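Dreson pen cup notes

README / data card
Last edited Oct 15, 2021

What this is

Short written notes on putting desk stuff into a cup and getting it out again. Pens, pencils, markers, tweezers, that sort of thing. One note per row, plain English, plus a few columns saying which items it talks about and how the cup ended up. 700 rows in the main file. No pictures in the download, text only.

Part of Kiditz, which is the bigger tidying collection (kitchen drawers, shoe racks, craft boxes). Dreson is the desk part. If you want the drawers, wrong folder.

The Gumede list is a separate file and you need it, it has the item names. More on that further down.

Files

notes.csv, the main thing
gumede_items.csv, item names and the other words people use for them
surfaces.csv, short, table and desk tops
splits.csv, train / check / held out, by writer
changes.txt, not always up to date sorry

All UTF-8, commas, quotes around any text that has a comma in it. Header row in every file. Excel will open them but it likes to mess with the id column, so import that one as text.

Columns in notes.csv

id: text, leading zeros matter
writer: a code, no names kept
surface: matches surfaces.csv
holder: cup, jar, tray, box
start: what was out on the table before
note: the sentence or two the writer wrote
end: what is in the holder after, in the writer's order
loose: anything still out
tip: yes / no / not said, is the point or the cap up
check: blank, or a letter code, see Checks

start and end are lists with semicolons. Order in start means nothing. Order in end is the order things went in, if the writer told us, otherwise it's alphabetical and you can't tell the difference, known problem, see below.

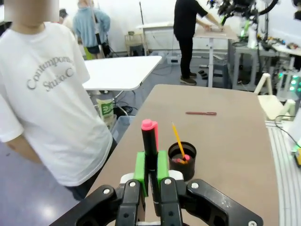
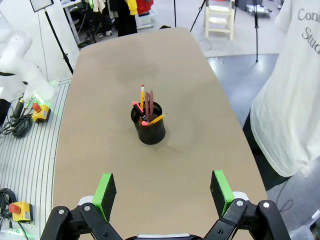 Cups and contents

Black cup, yellow pencil in it, tan top in both. The first has a thin red pen lying out on the table, so that pen goes under loose in a row like it. In the second the tweezers and an orange marker are in the cup too.

Writers kept to a small set of things on purpose. A cup fills up fast and long item lists made people write shopping lists, no verbs. So most rows have a handful of items at most.

Rules the writers got:

Say what goes in. Say which way up if you care.
One holder per note.
Colors fine and encouraged. Brand names no.
"The other one" is ok only if there are two of the thing.
Don't fix your own spelling, we want it how you'd write it to someone at home.

Last rule was a mistake for the note column, maybe. Lots of "pensil" and one writer who spells tweezers a new way every time. Left in. The start, end and loose columns are cleaned and use the Gumede names only.

What a row looks like (tidied up for reading):

start: yellow pencil; red pen; pink-capped marker
note: Pencil in the cup point up, then the pink one. Leave the red.
end: yellow pencil; pink-capped marker
loose: red pen
tip: yes

Another:

start: tweezers; orange marker
note: put the tweezers in so they lean on the side not across the top, orange pen wherever
end: tweezers; orange marker
loose: (blank)
tip: not said

"Orange pen" there is the orange marker. Happens all over the place. Which brings us to

The Gumede item list

18 item names. Each one has a main name and then every other word writers used for it. Marker gets called pen, felt tip, highlighter, sharpie (swapped for "marker" by us, see the no brands rule), "the fat one". Pencil is nearly always pencil. Tweezers get called tongs sometimes and in a few rows "pinchers".

Marker vs highlighter is the messy one. Two labelers went through it and didn't agree, a pink cap on a black barrel can go either way depending who you ask and how close they looked. We kept both names in the list and added a column called either_ok. If either_ok is 1, please don't score somebody wrong for picking one over the other. Seriously, people do, then they write to us.

Caps are not items. A cap that came off is an item, called "loose cap". Erasers on the end of a pencil are not items. An eraser by itself is. Pencils with no eraser end still a pencil, don't make a new name.

Scissors were in the first draft and got dropped, most of the cups were too short and everyone wrote the same note about them tipping over. Those rows are gone, not hidden somewhere.

Surfaces

5 of them in surfaces.csv: tan table, white table, wood desk, glass desk, floor. Floor is in there for when stuff rolled off. Round pens roll. Not many floor rows and they're all from the same batch, don't train on floor and expect much.

The surface mostly doesn't matter for the note but writers do mention it more when the item is close to the same color. Nobody loses a red pen on a tan table in writing. Yellow pencil on a wood desk gets a lot of "the pencil by the edge" type wording.

How it was written

12 writers, all adults, all fine with English, most first language. Paid by the hour, not by the note. Sessions were kept short, the notes get lazy otherwise ("put it all in"). Those lazy ones are still in, check code L.

Most of it was done in August. A second small round after that to get more notes about taking things OUT of the cup, first round was nearly all putting in. Out rows are still fewer. If you need it balanced, sample it yourself, we didn't.

Typing was done in Alter, our in-house form tool. It cut off anything past the text box limit for the first couple of sessions before we noticed. Cut notes are marked check code C and end mid word. Keep or drop, up to you.

Checks

Second reader on every row. Codes:

L lazy, true but says almost nothing
C cut off
O order in end is a guess
M marker / highlighter trouble
W note and end don't match, writer says one thing and lists another

W rows are kept because people do that. Writes "both pens" and lists one. For a clean set drop W and C, keep the rest. For anything about how people talk keep all of them.

O is only filled in for the second round. In the first round we didn't record it, so a blank in an early row doesn't mean the order is real. This is the problem mentioned up top. Treat end as a set unless you've read the note.

Splits

By writer, so no writer is in two splits. That makes held out a bit harder than you'd think, the tongs person is in there. Don't reshuffle by row and compare against numbers from people who used our splits.

Good for

Matching everyday names to items
Working out what's supposed to be in the cup at the end
Teaching material on giving clear instructions, somebody asked and yes that's fine
Rewriting vague notes into clear ones

Not good for

Kids' writing, no kids here
Other languages
Anything about how long tidying takes, no times were kept
Left or right. Writers sat on different sides of the table and used left and right from wherever they were. We should of asked for it, didn't.
Deciding what a tidy desk is. Some writers are happy with three pens on the table and some aren't.

Known problems

Duplicates. Short notes repeat ("pencil in cup"), not removed, different writers really did type the same thing.
tip says yes for point up and also yes for cap up. A marker with cap up has its point down. So yes means "the end the writer cared about is up", which is a bad column, will be split in two next time.
"In" and "on" mixed up a lot for trays.
A few notes mention a ruler that is in no list. No idea.
Jars are glass in some writers' heads and plastic in others, holder just says jar.

Privacy

No names in the notes. A couple of writers signed off with initials, taken out. The writer codes can't be traced back by us either now, the lookup sheet was deleted once everybody was paid.

License and use

Free to use and change, say where you got it. If you put out a changed copy please rename it so people don't mail us about rows we've never seen. Credit line: Dreson pen cup notes, from the Kiditz tidying collection.

Updating

Next up is splitting tip, then more out rows, then maybe bringing scissors back with a taller cup. Fixes go in changes.txt, ids won't be reused. If a row gets pulled there will just be a gap in the numbers.

Found a wrong one? Send the id and the column, that's enough. Screenshots of the spreadsheet are hard to search so pls paste the text.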